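Lidwood Shared Studio: Where Does Everything Go?
Project report, Interior Use and Planning, submitted 24/12/2024

1. Background

The Lidwood studio is one big open room on the Hiebert side of the building, and our team was asked to find out why people who work in it complain about it so much. The course handbook calls this a "use study." In practice it means sitting in a corner with a notebook until everyone forgets you are being nosy.

We made 2 rounds of visits, the first in July, when the main complaint was the air conditioning, and the second this term, when the main complaint was still the air conditioning.

2. The room

Nothing is really wrong with the bones of the place. The floor is light wood, the white ceiling has its beams and ducting showing, and a low wall of red-brown brick gives the eye something to do. The furniture is another matter. It came in over several years from several budgets, and each purchase seems to have been made without looking at the last one.

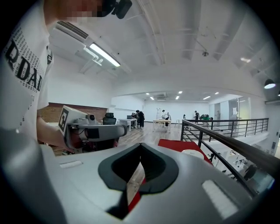 Our first plan sorted the room into three zones: desks, shared tables, and storage. The desk zone worked on paper. The storage zone lasted until we tried to draw a line around it and found that things were being stored wherever their last user had lost interest. The stepladder is a good case. It belongs in the Pillholm closet down the hall, according to a label on the closet door, and the label is the only part of the arrangement anyone has kept up.

Seating was easier. Office chairs move, so we stopped mapping them after the first visit and wrote "chairs: various" on the plan. Our advisor did not love this.

3. The kettle question

We had not planned a section on hot drinks. However, 5 of the 7 people who filled out our survey brought up the kettle without being asked, and one used the back of the sheet. The studio has no kitchen counter, so making tea means taking over a table and finding somewhere for the base and its cord.
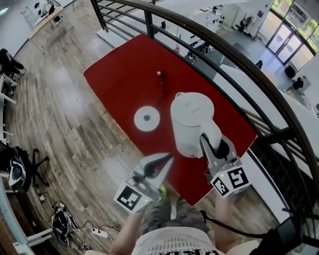

We tested a fixed drinks spot using an Ilico side cart, borrowed for a week. Survey comments were kind about the cart and less kind about where we parked it, next to the door. Moving it closer to the desks helped, although the cord then became a topic of its own.

4. Recommendations

Give the kettle a permanent home within reach of an outlet. Keep one shared table clear for group work. Return the stepladder to its closet, or move the label to wherever the stepladder is. We would also like the next team to look at the air conditioning, which was outside our scope and which we have now heard a great deal about.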